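I have been rewriting our cell rules this month, the short sheet that hangs by the door and says what has to be true before anyone presses start. The old one ran to 17 points and people had stopped reading it. I wanted something that fits on one side of paper and that a new starter at Pellegrini could follow on a first morning without asking. 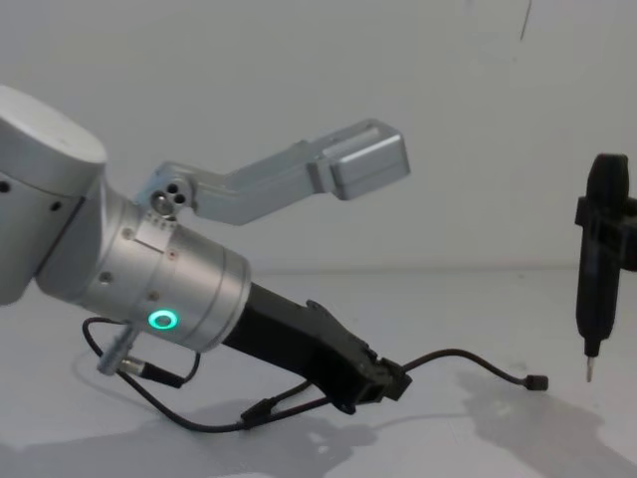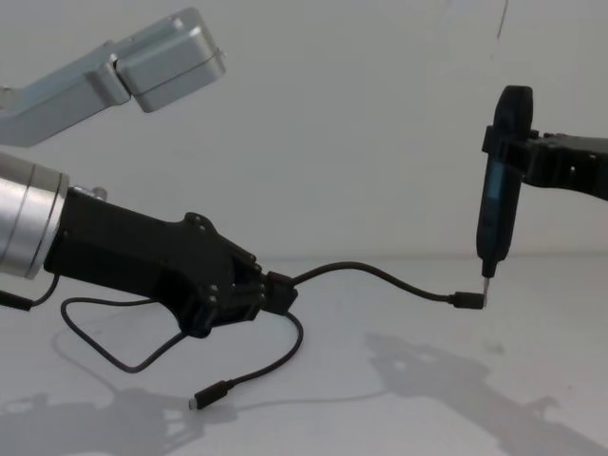
Two arms, one table, a cable and a screwdriver.

Most of the published guidance on robot safety deals with the arm and the person. It says much less about the small stuff between two arms, and small stuff is where I lose most of my time. So the first section of the new sheet is about loose parts. A cable is the worst of them. It has no fixed shape, and the program only knows where the fingers are. In the second picture the hand has hold of a connector, one length arcs across to a plug right beside the screwdriver bit, and another plug is lying on the table. The rule I have written for that is: every free end gets a named place before the start of a run, and if it is not in that place you stop and put it there. It adds a little to each set-up. I think it is worth it.

The second section covers pointed tools. A screwdriver bit counts as a blade for our purposes, even with the driver switched off. Tip down whenever it is held, and no hands on the table underneath until both arms are stopped. The old sheet said "paused", and I have taken that word out. Paused means different things on different controllers, and we had two people arguing over it during the Vedia job while a third went ahead and reached in. Nothing happened, but I wrote it up anyway.

Third, lights. I am against treating a coloured light on an arm as permission to do anything. Makers don't all use the same colours for the same states, and a visitor will read green as "safe" whatever the manual says. The sheet now says to check the state on the screen, then say it out loud to whoever else is in the room. People feel silly doing this for the first week or so. After that they stop noticing.

Fourth, keep the table bare. If it isn't part of the task, it doesn't go on the table. That includes mugs, hex keys, and the sheet itself.

I also wanted a rule on change records, and this is the one I had the most trouble wording. At Dramville they log every change to a grip position, however small, and after 500 entries they could no longer find the ones that mattered. At Rernodo they logged next to nothing. I have settled on 3 things to write down: a new tool, a new part, or a new speed. A nudge to a grip goes in the program comments and stays there.

The draft is version 2 and goes up in June. I still haven't decided whether the cable rule should cover the arms' own wiring as well. For now it doesn't, but I have left a gap on the page under it.

Contact | Copyright, all posts by the author | Back to top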